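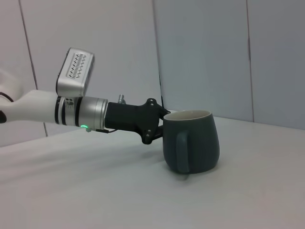 Tomomi Nakajima wrote to us in November that she had stopped buying nice mugs, because every mug she liked was chipped at the lip before the year was over. Many letters we receive are similar to hers. The handle survives, the bottom survives, and the lip is the part that goes to the trash.

Garker, maker of tableware for homes and small cafes, announces today the Pleluston mug, a new everyday mug with a stronger lip. It will be sold from November in the Garker shop in Lisdale and in all Benmoussa kitchen stores.

The lip is the place where a mug has the hardest life. It touches the teeth, the spoon, the faucet and the other mugs in the sink. Many people also lift a mug by the lip when the handle is turned to the wrong side, or when they take several from the shelf at the same time. For this reason the Garker workshop began the design of the Pleluston from the top and made the handle last.

The wall of the new mug becomes a little thicker near the top, and then it is rounded on both sides. The workshop made 7 trial shapes before it chose the final one. The first shapes were strong enough but not pleasant to drink from, and people in the office complained that the coffee ran down the outside. In the final shape this problem is solved, also when the mug is full.

Before the start of production, each trial shape was lifted and put down 200 times by the lip on a hard table, and after this it was checked under a lamp for small cracks. The final shape passed the check without cracks. Garker will repeat the same check with mugs from every new production.

The bottom of the mug was also changed. The ring on which it stands is wider than in our older mugs and it is polished after firing, so it does not scratch a painted or white table. Customers in Lisdale asked for this already for a long time.

The Pleluston mug can be used in the dishwasher and in the microwave. It is sold as a single mug or in a box of 4. The box is made of cardboard only, with a folded divider between the mugs, and it can be kept for moving house or for storage in a cupboard.

If the lip of a Pleluston mug is chipped in normal use during the first 2 years, Garker will exchange the mug. The customer should bring it to the shop where it was bought, together with the receipt. Mugs bought by mail can be exchanged by mail, and the customer does not need to send back the broken one, a photo of it is enough.

Cafes that wish to try the mug before they order can ask for a sample at the Garker shop in Lisdale. The shop is open until six in the evening.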